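**Robot Manipulation, session 8: when the door wins**
Handout by Bjartur Ragnarsson, 26 November 2021

Today is my favorite kind of class, because we get to talk about a fault! The task sounds tiny: open a microwave door. In May the Wellska arm stalled on it, pulled harder, and tripped its own force limit. The log is lovely reading (bring it, we'll go through it line by line).
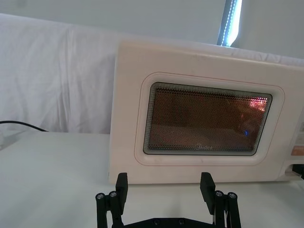 *Fig. 1. Wrist camera view, gripper open, facing the door.*

Look at how little the wrist camera can tell you about the hinge. Our planner guessed the hinge position from the door outline and got it wrong, so the hand followed an arc the door couldn't follow. Force climbed, the controller read that as "stuck door" and added more. A classic feedback mistake, and a great one to learn from!

Things to find in the log:

- the first sample where force rises and the hand stops moving
- sample 2,000, where the limit trips
- the retry, which should never have been allowed
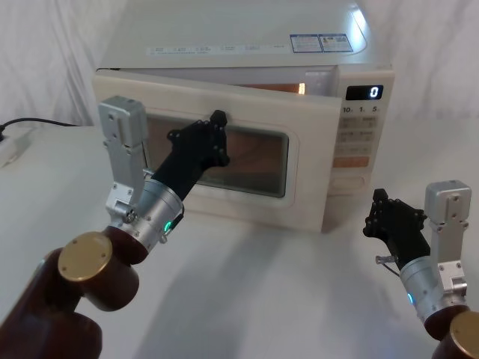
Once a gap opens, the problem changes completely. Now the hand can push along the edge and let the door choose its own path, with the stiffness turned way down in the pulling direction. Try both settings in the Plotolus simulator before you touch hardware.

**Safety:** stop button within reach, 2 people at the bench, no automatic retries after a force trip.

**Reading:** Bech notes, chapter 2.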